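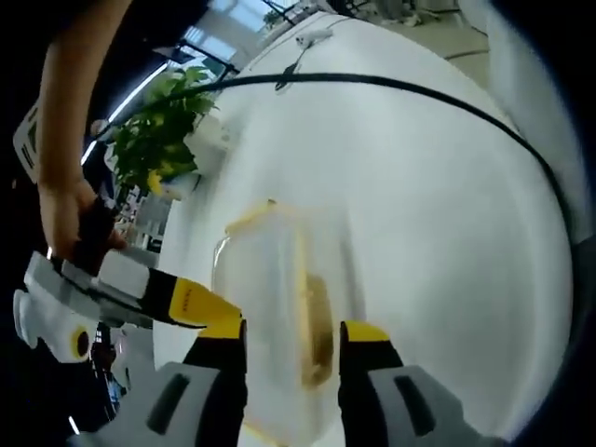
Fri 15 December

I want to write today about plastic food boxes, a subject I avoided for many years. In my kitchen they live in one deep drawer, and since June this drawer did not close properly. Last week I took everything out and put it on the table, and I understood that I keep boxes the way other people keep old letters.

The first problem is stains. A clear box is honest for a few weeks, and after this it remembers every sauce. A brown mark like the one in the photo would stop me from putting fruit in there, even if I had washed it twice. My mother used baking soda paste and left it for the night. I do the same, with 2 spoons of baking soda and very little water, and then I rub with a soft cloth. The rough side of the sponge makes small scratches, and the next sauce goes directly into them.

The second problem is the lid. I like the boxes with a frosted body and a little yellow at the top, because I can find the matching part quickly in the drawer. My old ones from Korkeck were all gray, lid and body, and I tried three lids every evening before one agreed to close.

A round white table is very good for this kind of sorting. You can walk to any side of it, and a pale box does not hide there as much as I expected.

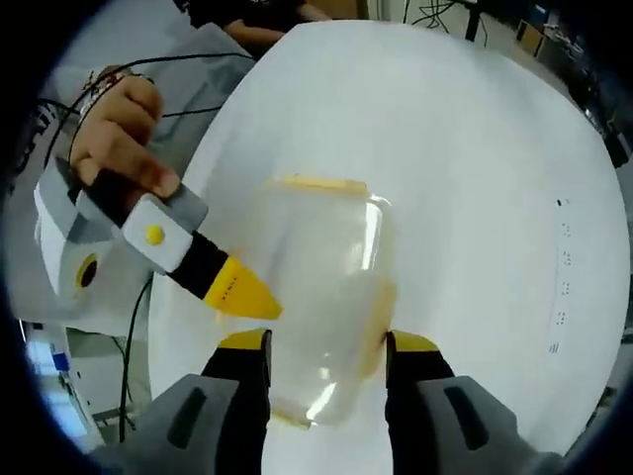
What I keep and what I let go

My rule is simple. If the box has no lid, it leaves the kitchen. It may hold screws or buttons, but it does not come back to the drawer. If the lid is there but it bends, I fill the box with water, close it and turn it over above the sink. When it drips, it leaves also.

I was sad to let go of a long one I bought in the Driltham market. It was perfect for asparagus and for nothing else, and I cook asparagus maybe one time in a year.

For soup I prefer now the type with tabs on the rim. You must clean under the tabs, and I use an old toothbrush for it. A friend recommended the Seixas boxes, which cost more, but I could not see a difference in my freezer. I also learned to write the date on paper tape, and to leave a space of two fingers at the top before freezing, so the soup has where to grow.
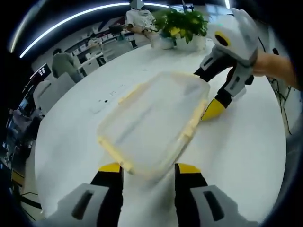 Brerkwood wrote under my last post that the tabs always break first, and that a plain lid with a rubber band has served well for 60 soups and more. I believe it, but a rubber band in my freezer becomes hard and snaps when I pull it. Maybe I buy the wrong ones. I will try again with the wide kind and write how it goes after the holidays.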